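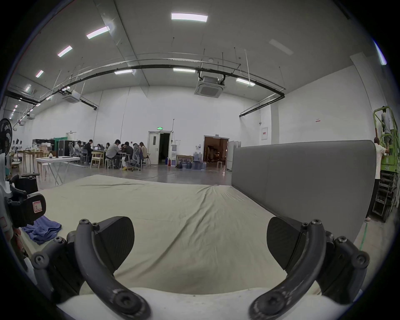

The penalty spot at the Lumerora end of Merndale's ground was 16 inches too close to the goal. I found this from video, by setting the spot against the front edge of the six-yard box in the tape of the Urkden match and allowing for lens error. The check took most of a night. I did it lying down, with the laptop on a mattress, the beige sheet wrinkled under it and a tall gray padded panel along the right side keeping the glare of the street lamp off the screen. At four in the morning I ran the numbers again and got the same result.

I was the club's match analyst. The job was part time and consisted of logging passes, restarts and the minutes of our goalkeeper's clean run, which then stood at 960. None of those minutes included a penalty at the Lumerora end. The ones before the run did. Penalties there went in more often than at the other end, and I had put this down to the slope.

I wrote a two-page memo with one diagram and sent it before breakfast.

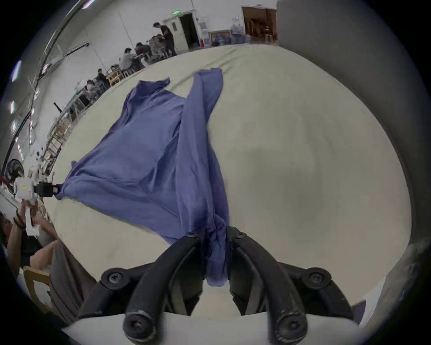
Afaf Nimri replied that the memo was clear, that the method looked sound, and that a tape measure would have been faster. She wanted to know whether the spot had moved or had always been there. She also asked me not to copy the league until she had stood on it herself.

We met at the ground at eight. She had the keys and a 50-yard tape. I had a printout of the Sabbagh, the line marker the club had bought in July, with its offset settings underlined. Frost had stiffened the grass and the tape would not lie flat. We pinned it at the goal line and walked out.
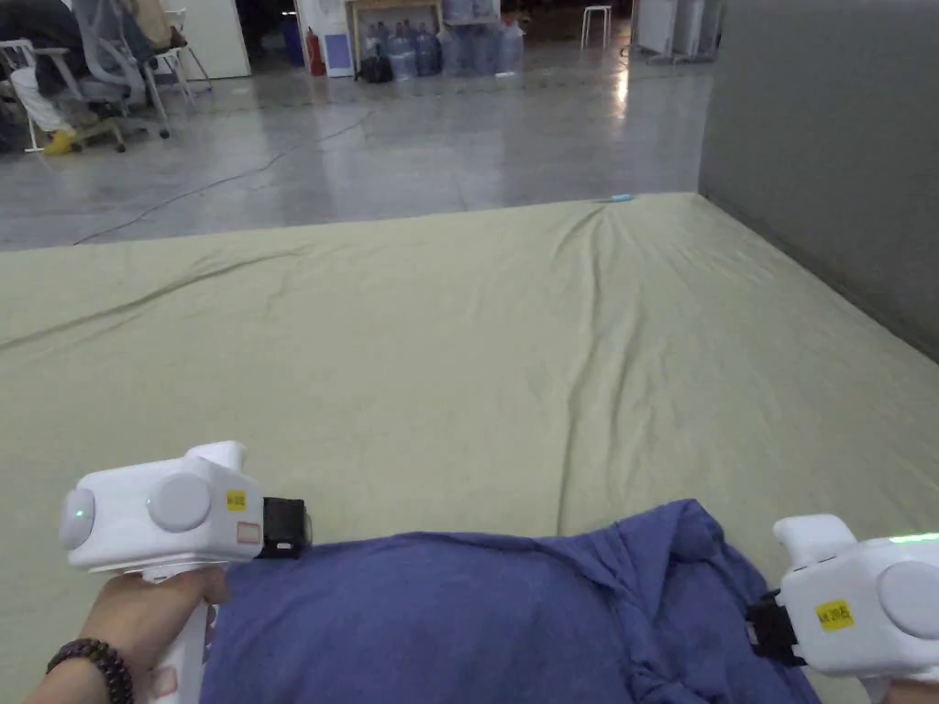 The reading

The spot was where I had said it was. Nimri read the tape twice, then had me read it without telling me her figure. We agreed to within half an inch. She wrote the figure on the back of my memo and dated it February 2022.

Under the white paint there was older paint, and under that a plug of different soil. The Sabbagh had been following a mark already in the turf. I said this cleared the machine. Nimri said it also meant every penalty at that end was in question, including her own, taken in a cup match when she played for the club. She had scored. We had won by that goal.

I asked how far back she wanted me to go.
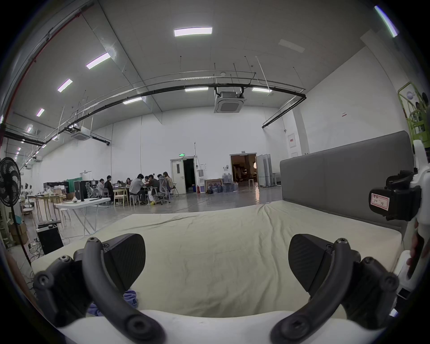

The correction

She filled the old spot with sand and seed. I measured the new one from the inside of each post as well as from the line, and she painted it with a brush and a steel template. It took 30 minutes. From the halfway line the change could not be seen.

The league got the memo on Monday, with her figure added and her cup match listed first in the table of affected results. I had put it in date order. She moved it up.

In the next home game we were given a penalty at the Lumerora end. Our striker placed the ball, looked down, and took a step back farther than usual. I logged the time and the foot.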